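The White Bed, Taken Apart

What goes on a mattress, in what order, and why the duvet is the last thing to blame

A fully white bed has few variables. There is a mattress, a bottom sheet, a duvet in or out of a cover, some pillows, and whatever has been left on top. Remove color and pattern and what remains is construction: weave, fill, stitching and size. Most complaints about white bedding are complaints about one of those four, and they are usually directed at the wrong item.

The usual target is the duvet. It is the largest piece, it is the most expensive piece in many bedrooms, and it is the one on show. When a bed looks untidy at noon after being made at seven, the duvet gets replaced. The sheet under it, which may be the wrong depth for the mattress, stays where it is for another three years.

Start with the surface, then. A quilted comforter and a filled duvet in a plain cover crease in different ways. Stitching divides the top into small areas, and each area folds along its own boundary. The result is a field of short creases. An unquilted cover moves as one sheet of cloth over the fill, so its folds run longer and deeper, often on the diagonal, following the direction in which it was last pulled. Neither is a fault. Cotton holds a crease because the fiber has little natural spring, and polyester blends hold it less.
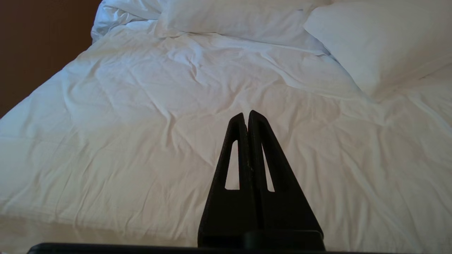 Light makes the difference look larger than it is. White cloth takes the color of whatever is next to it. Under a warm bulb it goes cream, near a window it goes blue, and both can happen on one bed. Anyone matching a new pillowcase to an old sheet should do it in the room where they will be used, at the time of day when the bed is most often seen. Shop lighting is no guide. Optical brighteners complicate the matter further, as they respond to the ultraviolet in daylight and do very little under most household LEDs. Two whites that agree at breakfast may part company by evening.

Fill weight is the next item. A duvet that has been shaken and laid flat will trap air for the first few minutes and then settle. A light one settles unevenly and shows every fold in the cover. A heavier one presses the cover flat from beneath but is harder to straighten once it has shifted. The cover should match the duvet in both dimensions. A cover that is larger than its contents leaves empty cloth at the edges, and the empty cloth is what twists. Corner ties solve most of this. They cost almost nothing and are left undone in a large share of homes that have them.

The Hatlow duvet cover, a plain cotton percale sold in double and king, has a tie at each corner and one halfway down each long side. The side ties matter more than the corner ones. They hold the fill in place at the point where sleepers pull on it. The Orkside cover costs less and uses button loops at two corners only. In a month of use the Orkside needed its contents pulled back into position each morning and the Hatlow did not. The cloth itself was hard to tell apart by touch after the second wash.

Thread count can be dealt with briefly. It measures the number of threads in a square inch, and above a certain point it is raised by counting the plies of a twisted yarn separately. The number then describes arithmetic and says little about the cloth. Weave is the better question. Percale is a plain one-over, one-under weave, matte and crisp, and it creases readily. Sateen floats several threads over one, lies smoother, drapes more heavily and snags sooner. A person who dislikes wrinkles and buys percale will be unhappy at any thread count.

Stripping the bed

The order of work on a bed change is simple, and it is often done backward. Pillows come off first, if there is a chair to put them on. In a small room there often isn't, and the whole set stays on the mattress and travels from one end to the other as each corner is dealt with. This works, provided the duvet is moved as a single bundle toward the head and the sheet is set from the foot up.

The reason is access. A double bed pushed into a corner has two sides that can be reached on foot and two that can't. The far corners have to be done kneeling on the mattress, and kneeling on a sheet drags it. Do the far corners first with the sheet slack, climb off, then draw the cloth toward the near side and the foot. Slack that ends up at an open edge can be tucked. Slack trapped in the middle stays there until someone goes back for it.

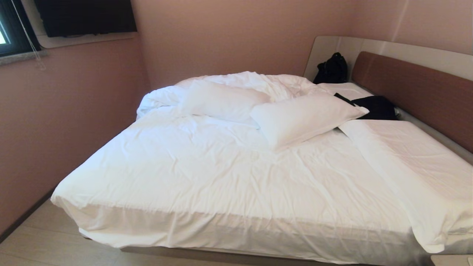 Rasa Vasiliauskas
Home and Textiles Editor

A flat sheet used as a bottom sheet needs a drop on each side equal to the depth of the mattress plus enough to tuck. Twelve inches of mattress calls for a good deal more cloth than most packaged doubles provide, and the shortage shows first at the foot. If the sheet reaches the bottom of the mattress but can't be folded under, it will hang, and it will also travel. The remedy is a larger size. A king flat sheet on a double bed gives a firm tuck on all sides, and the surplus at the head can be folded back under the pillows.

Fitted sheets shift the problem to the corner pockets. Pocket depth is printed on most packaging, and it refers to the depth before washing. Cotton shrinks, and it shrinks more along the length than across. A pocket that is exact on the first night will be short after several hot washes and will start to ride up at one corner, normally the one diagonally opposite the sleeper. Skivisard lists both figures on its label, before and after wash, a practice other makers could adopt without much expense. Its fitted double has elastic along the full hem. Elastic at the corners alone gives out sooner.

Ironing is optional. A sheet taken from the dryer slightly damp and put straight on the mattress will lose most of its creases under tension. A sheet that has been folded in a closet for a month won't. Its fold lines will remain until the next wash, crossing the bed in a grid. Some people find this pleasant. It indicates nothing about quality.

Pillows

Two pillows on a double bed is the minimum, and for sleeping it is enough. The standard American pillow is 20 by 26 inches. The king is 36 inches long, and two kings side by side will overhang a double by nine inches on each side. That overhang is a frequent cause of pillows on the floor.

Pillowcases fit best with a little tension along the length. A loose case lets the pillow's corners go soft and pointed, with empty cloth at the tips. A tight one rounds the pillow off and makes it harder. Envelope closures keep the fill hidden but shorten the usable length. Open-end cases are quicker to change and easier to iron. The Onu case splits the difference with a short inner flap, and the flap is sewn flat enough not to be felt through the cloth.

Loft matters more than any of this for comfort and has no effect on appearance beyond the first hour. Shake a pillow from the short side, since shaking from the long side drives the fill to one end.

What else ends up there

Bedrooms with little floor space use the bed as a table. Folded linen waits on it. Dark clothes get put down on it and stay. On white bedding this has a cost, as dark cotton and wool shed fiber, and loose dye can transfer from new garments under pressure. Keep dark clothing off the sheet while the bed is being changed, and off the pillows in particular, which are washed less often than their cases. A lint roller removes fiber. It does nothing for dye.

A spare blanket or second flat sheet should be folded lengthwise and kept along one side until the pillows are in place. Unfolded across the width, it can then be drawn down in one movement. Folded in a square, it has to be opened twice.

Washing white bedding at high temperature is less necessary than it once was. Warm water and a full dose of detergent will handle body oils, which are the main cause of yellowing. Underdosing is the common error. Large items need room in the drum, and a double duvet cover should be washed buttoned or tied shut, so that the pillowcases don't collect inside it and come out still soapy. Chlorine bleach weakens cotton with repeated use and turns some polyester yellow. Oxygen bleach is slower and safer.

Dry the cover inside out. Turn it the right way when putting the duvet in, with both hands inside at the far corners, gripping cover and duvet together. Then tie the side ties, if there are any, before shaking it down toward the foot.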